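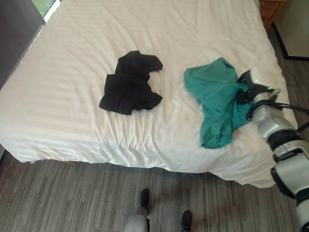
Stamach has pulled its laundry-folding robots out of the Jarbridge guest apartments after one of them failed to release a garment and kept pulling, along with the bedsheet underneath, until an employee hit the emergency stop. The company calls the June incident a "grip release delay." That is a gentle name for a machine that was told to let go and didn't. The job is a modest one: pick up soft clothes left on a bed, such as a black top or something in teal, and fold them. The arm closes its dark fingers on the fabric, and a small green light glows on the side of the gripper.

The light is part of the complaint. According to an incident summary given to residents, it stayed green for the whole 24 seconds between the release command and the emergency stop. Stamach says the indicator confirms that the gripper has power and was never meant to show whether it is working properly. Residents might have liked to hear that before the trial began, as the welcome leaflet told them green meant "normal operation."

No one was hurt. The employee was standing around 6 feet away and reached the stop button on the second try, having first pressed a control that only pauses the folding program. Stamach has not explained why the two buttons sit next to each other, or why pausing the program left the arm free to move.

Vratislav Hrnčiar, an engineer hired by the building's owner, Kopecký, to review the trial, said the fault had shown up in the logs before. He found four earlier late releases, all cleared by restarting the robot and none reported to the owner.

"A restart gets you back to work," Hrnčiar said. "It doesn't tell you what broke."

Stamach blames a software update to its Vestow control system and says a fix is ready. It has offered to resume the trial with a slower arm and a revised leaflet. It declined to share test results for the fix, saying they were still being prepared, and would not say whether the same update is running at other sites.

Kopecký says the robots will stay out until Hrnčiar has seen those results.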